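Mamta Gautam has a rule about venues, and the rule is that the band sounds as good as the parking lot lets it. She has run the door, the bar, the load-in and on one occasion the fog machine at Stadside, a hall that sits past the last streetlight on the river road, and she has come to believe that live music is mostly a matter of getting people home.

"We had a sold-out night in November," she says. "Beautiful set. Third encore coming. And I watched half the room look at their phones at the same moment, and I knew it was the last train."

The last train leaves at 11:04. The encore began at 11:02. The singer, who had driven there in her own van, took it personally.

This season Gautam has moved every headline set forward to 7:30, put the support act on while people are still hanging up their coats, and promised that the final note will land before 10:15. She calls this the early show. Some of her regulars call it the matinee, and they don't mean it kindly.

"Rock and roll is supposed to be late, I've been told. I've been told this by men who have to sit down for the drum solo."

The hall holds 640 standing, which the fire marshal has put in writing, and 3 shows last spring came close to it. The rest did what shows at mid-sized halls usually do, and filled up to the second pillar. What bothered Gautam was the bar. By her account the bar does its best business in the hour before the headliner and none at all in the last half hour, when everyone who came by train is working out how fast they can walk in the shoes they've chosen.

So she did the sums. Over the season she sold 2,720 tickets to people who lived on the train line, going by the zip codes, and when she wrote to ask them what would bring them back more often, she was expecting to hear about the sound, or the beer, or the ladies' room. They wanted to be in bed by midnight.

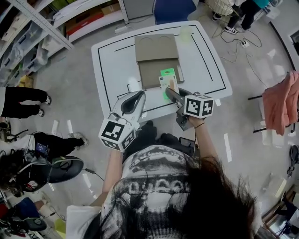

Folside, the four-piece who opened the new season, were less sure, and their drummer told Gautam by phone that playing at 7:30 felt like being asked to give a best man's speech at breakfast. They played it anyway. They were given dinner afterward, sitting down, with forks, and have asked to come back.

"That's the part I should have put on the poster," says Gautam. "Bands eat terribly. You give them a plate of something hot at half past ten and they'll forgive you for daylight."

She admits the daylight is a problem. Stadside has 4 tall windows along the west wall, and in the summer months a moody entrance through blue light becomes an entrance through plain old evening. Curtains have been priced. Gautam says the quote is in a drawer and that she visits it.

Laskowska, who play in the spring, have asked for a 9:00 start and will not be getting one. Brilivau asked whether they could go on even earlier. Two of them have babies.

And the people who like it late? Gautam shrugs. The room stays open until midnight – there's a jukebox, and she hasn't taken away the stools. A handful stay on. They talk about how it used to be, she says, and most of them are gone by 11:00.

Tickets for the spring shows go on sale at noon through the hall's box office.

Contact us | Advertise | Terms of use | © All rights reserved | Back to top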